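Carpet tile seams shifting in office, glue or replace?
Flooring > Commercial > Carpet tile
Asked June 10, 2024
Viewed 1111 times

tilerow_gn

We have gray carpet tile in an office room on the second floor of our building in Gurnness. The pattern is a horizontal streak in several grays, light through charcoal, and the tiles were installed with the seams slightly offset, so the streaks move over in blocks from one tile to the next. I don't mind the look. My problem is that in one part of the room I can now feel an edge underfoot, and a chair caster catches on it when rolled toward the furniture.

What I know about the install: the tiles are Akov, loose laid with corner tabs over a sealed concrete slab. The work was done in January by the previous tenant's contractor, and I have no paperwork beyond the invoice. The room is vacuumed nightly and has had one hot water extraction cleaning, after which the edge became noticeable.

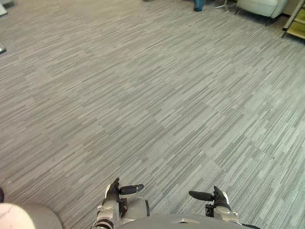

Wei_floors

Corner tabs hold the tiles to each other. They do not hold anything to the slab, so the whole field can travel as a raft if the perimeter is loose. Check the perimeter first. Pull the cut tiles along one wall and measure the gap between the tile and the wall. If it is more than 2 mm on one side and tight on the opposite side, the field has moved and the raised seam is compression.

If the perimeter is fine, the tile itself has probably changed shape. Extraction cleaning puts a lot of water into a seam. Some backings take it up at the edges and curl - the term to search for is "cupping" when the edges rise and "doming" when the center rises. Lift the affected tile and lay it face up on a known flat surface overnight. If the corners stay up, replace it. If it lies flat, the tile is reusable and the trouble is underneath it.

For the slab, scrape off old adhesive, vacuum, and put a straightedge across the area in both directions. A ridge of old glue can be enough to feel through the carpet. Do a moisture test before any new adhesive goes down, and compare the result against the limit on the adhesive label.

On the question of glue, use a pressure-sensitive releasable adhesive if the tile maker permits it. Roll it thin and let it go clear before setting tile. Do not use construction adhesive or double-sided tape from a hardware store. Both make the next repair much harder, and the tape leaves residue that some backings react with.

On direction, look at the arrow on the back of each tile before you put it back. With a linear streak pattern, a tile turned a quarter shows immediately. A tile turned a half turn can be hard to see in the pattern but will often show as a shade difference, the pile leaning the other way.

carpetguy2000

just swap the bad one with a tile from under a desk. takes 5 minutes. we did our whole hallway like that

tilerow_gn

Perimeter checked. Tight on the window side, and on the door side the gap is wider than the 2 mm given above. I will pull back from the window wall, trim the cut tiles and reset with releasable adhesive at the edges. Is a full spread needed, or is a grid enough?

Wei_floors

A perimeter band plus a grid is common for a small room, but follow the tile maker's sheet where it differs. Add a full spread under the rolling chair area. Start from a chalk line at the center and work outward - do not start from the wall, walls are rarely square. Butt the tiles snug without forcing them, and brush the pile out of the seam with a finger before you drop each one.

Trotura_maint

One addition. If you take a tile from under a desk, expect it to look newer than its neighbors for a while. Traffic evens it out eventually. Mixing dye lots is a different matter and does not even out, so check the lot number on the carton before you order.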